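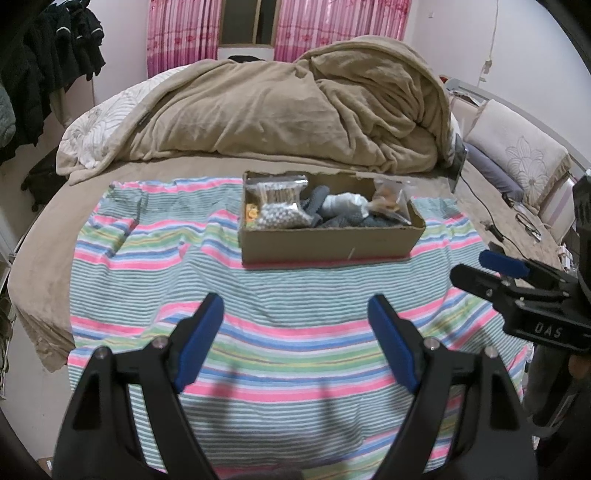 Two weeks with the GenRobot.AI hand grippers

I rented a pair of these from Citlow for 48 euros, plus a deposit of 80. You hold one in each hand and pick things up with the blue pads. I chose a box on the bed, with cotton swabs and some cloth in it. Small bags are harder than I expected — the plastic slides if I close too fast. 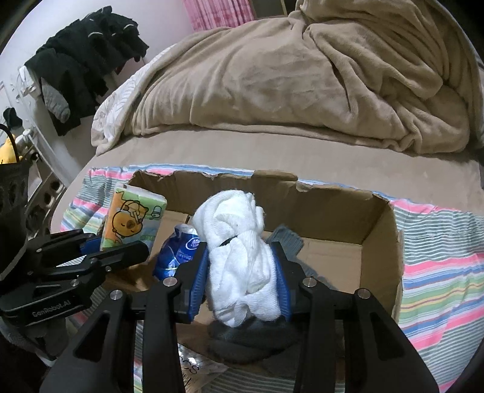

Fekete

A towel is the easiest thing. It is soft, and the pads close well around it. My wrists were tired after one evening, so I would like a lighter handle. I will keep the pair until November.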